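Le cuivre expliqué aux enfants

Le cuivre est un métal. On le reconnaît à sa couleur, entre l'orange et le brun rouge. La plupart des métaux sont gris ou argentés. L'or est jaune, le cuivre est orangé, et c'est à peu près tout pour les métaux colorés que l'on croise dans la vie de tous les jours.

D'où vient le cuivre ?

Le cuivre se trouve dans le sol, mélangé à des roches. Une roche qui contient assez de métal pour qu'on l'exploite s'appelle un minerai. Certains minerais de cuivre sont très colorés : la malachite est verte, l'azurite est bleue. Pour obtenir le métal, il faut casser la roche, la réduire en poudre, trier les grains, puis chauffer très fort. Un bloc de minerai donne souvent très peu de métal, et le reste est mis de côté.

Parfois, on trouve aussi des morceaux de cuivre presque pur dans la nature. On parle alors de cuivre natif. Les premiers humains qui ont travaillé ce métal ont sans doute commencé par là : ils ramassaient ces morceaux et les frappaient avec des pierres pour leur donner une forme.

À quoi sert-il ?

Le cuivre laisse très bien passer l'électricité. On dit qu'il est bon conducteur. Dans les murs de ta maison, les fils électriques sont souvent en cuivre, entourés d'une gaine en plastique. La gaine sert à protéger : le plastique, lui, ne laisse pas passer le courant. Il ne faut jamais toucher un fil dont la gaine est abîmée.

Le cuivre conduit aussi très bien la chaleur. C'est pour cela qu'on en fait des casseroles et des bassines à confiture. On l'utilise également pour les tuyaux d'eau, car il se plie assez facilement et dure longtemps.

Pourquoi devient-il vert ?

Un objet en cuivre neuf est brillant. Avec le temps, sa surface réagit avec l'air : elle brunit d'abord. Dehors, sous la pluie, elle peut ensuite devenir verte. Cette couche verte s'appelle le vert-de-gris ou la patine. Elle protège le métal qui se trouve dessous. Il faut des années pour qu'un toit en cuivre change complètement de couleur.

À Ellcombe, le toit de la halle a été posé avec 833 plaques de cuivre. Du côté de la rivière, il est déjà vert. De l'autre côté, il est encore brun.

Les mélanges

Quand on fait fondre deux métaux ensemble, on obtient un alliage. Avec du cuivre et de l'étain, on fait du bronze. Avec du cuivre et du zinc, on fait du laiton, qui est jaune – beaucoup d'instruments de musique, comme la trompette, sont en laiton.

La cloche de Prindholm est en bronze et pèse 600 kilos. Zulema Toledo, qui l'a restaurée, explique que le bronze est plus dur que le cuivre seul. Une cloche en cuivre pur sonnerait mal et se déformerait sous les coups.

Petite expérience

Demande à un adulte une vieille pièce de 1, 2 ou 5 centimes d'euro, bien brune. Ces pièces sont en acier recouvert de cuivre. Verse un peu de vinaigre dans un verre, ajoute une pincée de sel et plonges-y la pièce pendant quelques minutes. Rince-la à l'eau et essuie-la. Compare-la avec une pièce que tu n'as pas trempée. Lave-toi les mains et jette le mélange dans l'évier.
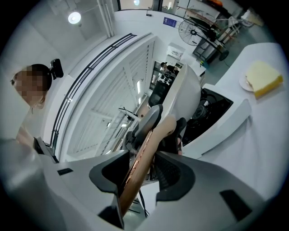 Le cuivre se recycle aussi très bien. On peut le fondre et le réutiliser sans qu'il perde ses qualités – un vieux fil peut donc devenir un tuyau, puis une casserole.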